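List: lowlight-nav
Subject: Re: [lowlight-nav] Curb detection numbers after dark
In-Reply-To: message from the Zadow group

Zadow group wrote:

> We read your note on the curb follower with great interest. Two
> questions. First, when you say the night model "holds the edge," do
> you mean it finds the curb in every image, or that the tracker
> carries it through the gaps? Second, did you mask out the lit patch
> of road in front of the vehicle? Our own network loves that patch
> far too much, and draws a curb along the rim of it whenever the
> street is dark enough.

Hello all, and thank you to the Zadow folks for such a careful reading! I meant to answer in January and then the grant report ate the month, so please forgive the wait.

On the first question, it's the tracker doing a good share of the work, and I should have been clearer. The night set has 1,049 labeled images from the Murnach streets. We held out 400 of them for testing and trained on the rest. Looking at single images alone, the detector loses the curb fairly often once you get well down the road. With the tracker on, it is allowed to coast for up to 3 images before it has to give up and slow down. We tried 4 and it got overconfident at driveways, which you may remember from the Luretti runs, where it sailed right across an opening as if the curb were still there (I still wince a little).

On the second question, no, we don't mask, and I've gone back and forth on this more than I'd like to admit. The bright patch really is a nuisance, but on a street with no lane markings there is so little else to hold on to that I hate to throw any road surface away. What we do now is weight each candidate edge by how long and how straight it runs. The glow fades out gently and curves, while a curb gives you one long line toward the distance - usually with a bit of light along its face, if you are lucky.

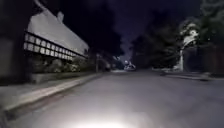
Night set, residential street. The left curb is the line we want; the pool of light at the bottom is the usual troublemaker.

You'll notice the distant-lights problem in there too, with the car far down the road sitting close to where the edges meet. The vanishing point estimate gets pulled toward any small bright thing in that area, so we now work it out from the two sides of the road first and only look at the bright spots afterward. It costs a little time per image, but the steering is much calmer for it.

The part I'm least happy with is the right side. Under heavy trees the pavement edge is just a slightly lighter gray band, and our labelers disagreed with each other about where it starts. If the Cai people still have their labeling guide for soft edges, I would dearly love a copy, even a rough draft - we are about to relabel that side anyway.

I'll put the edge weighting code in the shared folder once I've cleaned out my more embarrassing comments. Please do try it on your dark streets and tell me where it falls over.

Warm wishes from Murnach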